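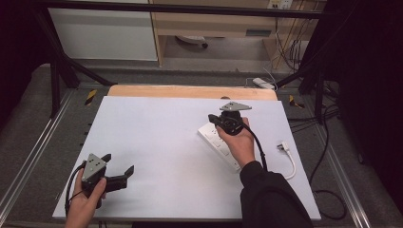
Stosen: conjunto de garras manuais para gravar demonstrações

O Stosen é um par de garras que se seguram na mão, ligadas por cabo, feito para quem quer ensinar tarefas de bancada a um braço robótico sem ter de teleoperar o braço. Trabalhamos com ele desde novembro e continuamos encantados com a rapidez com que uma pessoa nova pega no jeito (a sério, é quase só abrir, fechar e ir andando!). Cada garra leva em cima uma placa triangular de metal cinzento, cheia de furinhos redondos, e é nela que aparafusamos os nossos acessórios. Os dedos pretos, angulosos, abrem bastante, e uma régua de tomadas branca pousada na diagonal sobre o tabuleiro é um dos objetos de que mais gostamos para treinar: comprida, com um cabo que vai para onde quer e uma ficha na ponta que obriga a pensar na orientação da mão.

O que vem neste repositório

demos/ gravações, uma pasta por sessão
calib/ ficheiros de calibração, um por par de garras
tools/ conversão, corte e verificação de tempos
notas.txt observações de quem gravou, sem grande revisão

Números da versão atual

Demonstrações: 2308
Com régua de tomadas: 947
Com as duas mãos em contacto com o objeto: 506
Operadores: 4

Os 506 estão incluídos no total. Quem só quiser tarefas bimanuais pode filtrar pelo campo maos=2.

Montagem

Prenda a placa de suporte antes de ligar o cabo. Deixe folga suficiente para rodar o pulso, sobretudo na garra direita, e passe o cabo por fora da zona de trabalho. Corra tools/verifica_tempos no fim de cada sessão. Se mudar de acessório na placa, repita a calibração.

O que nos agradou

O curso dos dedos é suave e o fecho sente-se bem na mão, o que ajuda imenso em peças finas. A conversão para o formato Pultov funcionou à primeira, e o suporte da Bravotmont respondeu-nos com um ficheiro corrigido no mesmo dia. Fantástico!

O que ainda falta

Os cabos. Em gestos cruzados acabam por se enrolar um no outro, e uma versão sem fios seria muito bem-vinda. O manual também salta a calibração do segundo par; a receita que usamos na bancada Bettencourt está em calib/leia-me.

Licença e contacto

Uso livre para investigação, com citação do repositório. Dúvidas e correções: Nazar Didenko, pela página de problemas do projeto.

Última atualização: 30 de dezembro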